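**Trays and plates at the Kerkia canteen**

2023-06-30

The new trays are now in use at both serving points. They are cream with a rounded rim and they replace the brown ones, which had started to split at the corners. We ordered 500 from McIntyre and they came in two deliveries, the second one late. Anyone who still has a brown tray in an office or a meeting room is asked to bring it back to the hatch.

The plates have not changed. We looked at a square plate in the spring and Ginette MacPherson tried it for a week at the early sitting, but it took up too much of the rack and the soup bowls would not sit next to it. We are keeping the plain round white one with the shallow rim. It stacks well and we can get more of the same at short notice.

Clearing is done a little differently with the new trays. Scrape the plate at the bin, then take it off the tray and put it on the white table by the hatch. The tray goes down separately. Trays that come back with plates still on them have to be unloaded by hand, and at the late sitting this holds up the queue as far as the door.
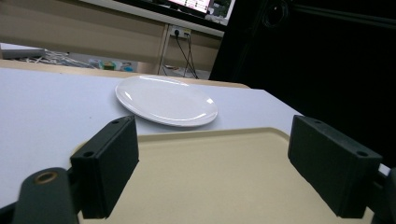
Cutlery goes in the tub at the end, handles up. Paper napkins go in the bin and should not be left under the plate, as they stick to the tray and block the filter in the washer. Gaétan Penner cleared the filter twice in one week and would like not to do it again.

Please don't stack the trays while there is anything on them. Clean trays are stacked at the start of the line, rim up. The stacks should be kept below the height of the counter.

A few people have asked whether the trays can go in the microwave. They can't. Plates can.

We served 2587 lunches this month, almost the same as last month. Breakages were down. Spare plates are kept in the cupboard behind the till and Houda Benkirane has the key.

The next order goes in during November. If your team needs trays for an event before then, write to Ravinder Lemieux and say how many and for how long. Borrowed trays should come back washed and dry.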